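Flastevby Residents' Association
Minutes of the regular monthly meeting
Held in the reading room, upstairs. Called to order at 7:05 p.m.

1. Minutes of the last meeting
Approved with one correction. The hall rental figure under item 4 should have read $68, not $86.

2. Money
Balance at the start of the month was $1,303. Paid out: hall rental, $68. The insurance bill has not come in yet. It was noted that dues are still owed by several households on the Purkon side and a second reminder will go out with the newsletter.

3. Purkon Lane drainage
The county has looked at the culvert and agrees it is undersized. No date for the work. Residents at the low end asked whether sandbags could be kept at the corner through the spring. Agreed, provided they are stacked off the sidewalk. One member asked that the minutes show the ditch was last cleared four years ago.

4. Summer picnic
The picnic will be on a Saturday in June at Simiyu Field. The field permit is free to us but the shelter is not, and the meeting voted to go without the shelter and put up our own two canopies.

Food as last year: grill run by the association, sides and desserts brought by households. Last names A to L bring sides, M to Z desserts. There was a long discussion about whether the three-legged race should go back on the program. It will, on the grass by the backstop.

Drinks will be lemonade and water from the big coolers. Moved and seconded to stop buying paper cups and use reusable plastic ones. Colors under consideration are green, pink and light blue. Motion carried, with 2 opposed on account of the washing up. Spending limit for cups and plates set at $500, to include a storage bin with a lid.

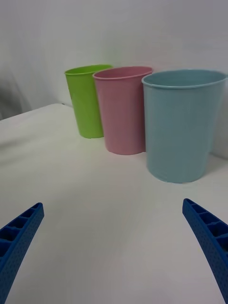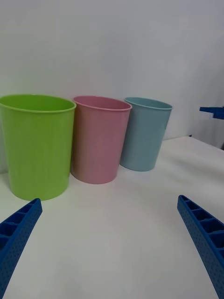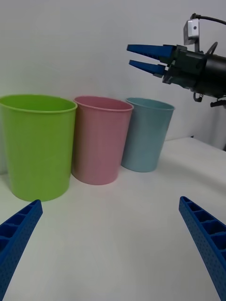
Item 4: plastic cups in green, pink and light blue.

5. Plallico Street crossing
The letter asking for a painted crosswalk at the bus stop was read and approved with small changes. It will be sent to the town and copied to the school. Members living on Plallico Street were asked to keep a note of near misses, with the time of day.

6. Newsletter
Items are due by the 15th. The print run stays the same. The back page is open if anyone wants to advertise a yard sale.

7. Other business
The streetlight outside the laundromat is out again. Reported twice, will be reported a third time.
A request to borrow the folding tables for a graduation party was approved. Tables to be back before the picnic.
The key to the notice board is missing. Please check your coat pockets.

Next meeting in May, same room, 7 p.m. Bring picnic sign-up sheets.

Adjourned at 8:40 p.m.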